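Section 7. When the Grip Goes Wrong

Dristwood Two-Arm Tabletop Cell, Set-up and Recovery Guide
Revised 24 March 2022 by Darren Bainbridge

You have reached this section for one of two reasons. Either you are reading the guide from front to back, in which case well done, or an arm has stopped with something in its jaws and the Pluster software is showing you the words GRIP STATE UNKNOWN. The second group should start at 7.2 and come back for the rest with a cup of coffee.

7.1 What the fault means

Each gripper compares how hard it is squeezing with how far its fingers have closed. When the two numbers agree, the arm carries on. When they disagree for long enough, the arm stops where it is and holds position. It does not let go. This is deliberate, and it was decided after an earlier release of the software took the opposite view of crockery.

The fault has three usual sources:

Soft goods. Fleece, sponge and anything knitted will go on squashing after a rigid object would have pushed back. The controller reads this as a missed grip and closes further.

Thin, hard edges. A plate rim gives the fingers very little to hold. A small error in approach puts one finger under the rim and the other on top of it, and the plate turns.

Shared space. Both arms can reach the basket. Only one of them should be in it at a time. The zone lock handles this, provided somebody has switched it on (see 7.4).

NOTE: A held object counts as a load even when the screen says the gripper is empty. The screen is giving you its opinion.

7.2 Stopping safely

1. Press the red stop button. Do not use the pause command in Pluster. Pause waits for the current move to finish, and the current move is the one you are worried about.

2. Keep your hands outside the side walls until both arms have been still for 3 seconds.

3. Look at both grippers before touching either one. People tend to look at the arm that complained. The other one may be directly over your wrist.

4. Write down the fault code and which arm raised it. The log keeps only the last 100 events, and a bad grip can fill it with copies of itself before you have found a pen.

CAUTION: With the power cut, the arms will sink under their own weight. Support the long upper link with one hand before you release the brake. It is not fast, but it is heavy enough to spoil a fingernail and a good mood.

7.3 Checking the workspace

Compare your own table with the views below. The first two are from the gripper cameras and the last is from the fixed camera.

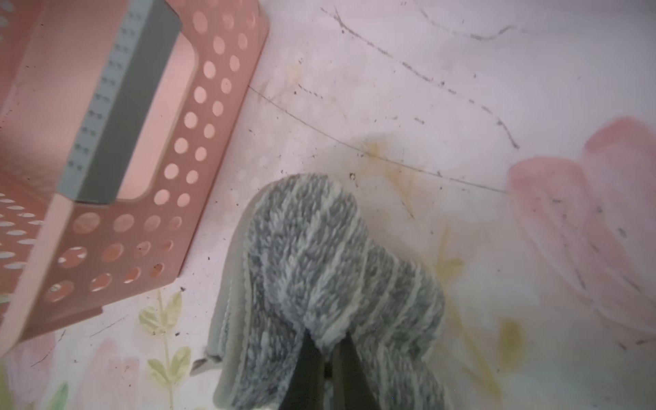
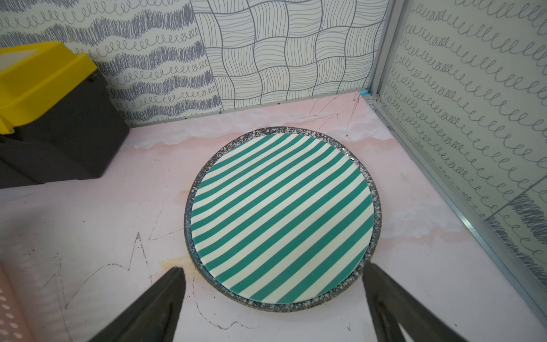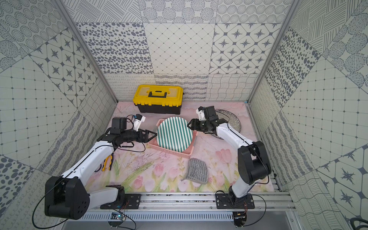
5. If a gripper is holding something soft, open it by hand using the manual jog, in small steps. Never pull the object out. Loops of yarn catch on the fingertips, and a strand left behind will change the zero reading for every grip that follows.

6. If a gripper is holding something that can break, put a folded towel under it first. Then open the jaws. The order matters more than you would think from how often it is reversed.

7. Lift the free arm straight up, clear of the basket walls, before you move it sideways. Dragging a finger along a perforated wall is a good way to find out which hole it fits.

8. Wipe both fingertips with a dry, lint-free cloth. Grit on the pads raises the force reading and makes the controller overconfident.

9. Clear away tools, loose cable and anything else that is not on the object list. The planner avoids only what it has been told about. It has never been told about your pliers.

10. Brush crumbs and dirt off the table surface and the front rail. Stains are harmless to the arms, though a dark one may be reported as an object. If the camera view keeps finding something you can't pick up, try soap.

7.4 Restarting

11. Twist the stop button to release it. Nothing should move. If something does, press it again and go to 7.5.

12. In Pluster, open Arms, then Limits, and confirm that Basket Zone Lock is ON for both sides. It returns to OFF after every firmware update. We have asked about this.

13. Home the left arm, wait for it to finish, then home the right. Homing both together saves 2 minutes and has cost us one camera mount.

14. Close each empty gripper fully and press Zero Force. Repeat if the reading drifts.

15. Set the speed limit to its lowest value and run a single pick with the object that caused the fault. If it passes, try it again from a different angle before you raise the speed.

NOTE: For fleece and sponge, select the Soft profile. For plates, select Rim and lower the closing force until the plate is held without a click. There is no profile for both at once, so mixed loads have to be sorted by item in the object list – tedious, but less so than sweeping.

7.5 If the fault comes back

A single repeat usually means a dirty fingertip or the wrong profile. Go back to step 8 and be more thorough this time.

If the same arm faults 3 times in a session, take it out of service. Check the wrist cable for a tight loop, particularly where it leaves the camera, then check the finger screws. A loose finger produces all the symptoms of a software bug and has been reported to us as one on many occasions.

If an arm moves when it should be stopped, switch off at the wall and leave it off. Do not try to reproduce the problem for a colleague. Send the log file and the arm's serial number to the Salameh service desk in Stidatgate, and quote fault code 280 in the subject line, or your message will be filed with the invoices.

Replacement fingertips are listed in Section 9. Order two pairs.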